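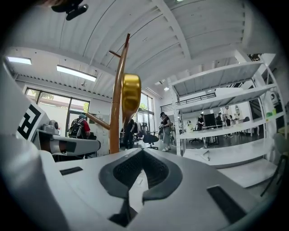
A document template needs fewer colors than most people give it. The procedure below sets up a small palette in a word processor and ties it to styles, so that a later color change is made in one place. The working model is a neutral base with a single accent. White and light gray plastic with dark gray in the notch and one copper-brown band is the same arrangement: the neutrals separate the parts, and the accent is narrow enough to be found at once. On a page, the white is the paper, the light gray is table shading, the dark gray is text, and the copper-brown goes to one kind of element only.

## Before you start

Open a copy of the template, never the live file. Turn off any option that updates styles automatically from manual formatting. Menu names differ between programs, but every current word processor has a theme or document color list, a styles panel, and a way to save the result as a template.

The steps were written up during the rework of the Stedholm service manual, which runs to 287 pages and had picked up 18 text colors over its life. Most of them were near-duplicates of the same gray, pasted in from email and spreadsheets.

## Step 1: List the colors in use

Work through the styles panel first and write down the color value of each style. Then look for direct formatting, meaning color applied to selected text by hand. The advanced search dialog can find text by font color; search for one value at a time and note where it occurs.

Record the hexadecimal value, the element, and whether the color carries meaning. A warning heading carries meaning. A caption in a slightly lighter gray usually doesn't.

## Step 2: Assign roles

Give each color a role name before choosing its value. The Stedholm set is:

| Role | Used for | Value |
|---|---|---|
| Base | Page background | #FFFFFF |
| Panel | Table header rows, note boxes | #E6E6E6 |
| Text | Body, headings, captions | #333333 |
| Accent | Rule under chapter titles | #9A5B3C |

Black is left out on purpose. It's reserved for line drawings, where thin strokes need it.

If two roles turn out to have the same value, keep both in the table. Chunhua Zeng merged Panel with a table border color in the first draft, and the two had to be separated again when the borders were darkened for print.

## Step 3: Enter the values in the theme

1. Open the theme color editor and create a new set. Name it after the template.
2. Enter Text and Base in the first pair of text/background slots.
3. Enter Panel in the second background slot.
4. Enter Accent in the first accent slot.
5. Fill the remaining accent slots with Text. Charts will come out plain, but they won't bring in stray colors.
6. Leave the hyperlink slots alone unless the document is print only.

Save the set. Some programs store it with the user profile as well as in the file — check by opening the template on a second machine.

## Step 4: Point the styles at the theme

Edit each style and pick its color from the theme row of the color menu, not from the standard row or the custom dialog. A color typed in as a value looks identical but doesn't follow the theme.

Start with the default paragraph style. Styles based on it should inherit the change; any that don't have an override, which has to be cleared separately. In our template 3 styles behaved this way, all of them list styles.

## Step 5: Remove direct color

Select one chapter at a time and reset the font color to automatic or to the style default. Don't use the full "clear formatting" command, which also removes italics and bold. Re-apply character styles to anything marked as meaningful in Step 1.

## Step 6: Test

Print two pages in grayscale, one with a shaded table and one with a chapter title. The Panel shading should still be visible and the text on it should read without effort. If the shading disappears, darken Panel slightly and print again.

Then change Accent in the theme to something obvious, such as bright green. Every accent in the document should change. Anything that stays copper-brown is still hard-coded and goes back to Step 4. Undo the change before saving.

## Known problems

- Text pasted from a browser brings its own color. Use the "keep text only" option.
- Embedded charts keep the theme of the file they came from. Paste them using the destination theme.
- Comparing two versions of a document may flag every recolored paragraph as a formatting change. Turn formatting off in the comparison settings.

Corrections to the color table go to Yanling Han.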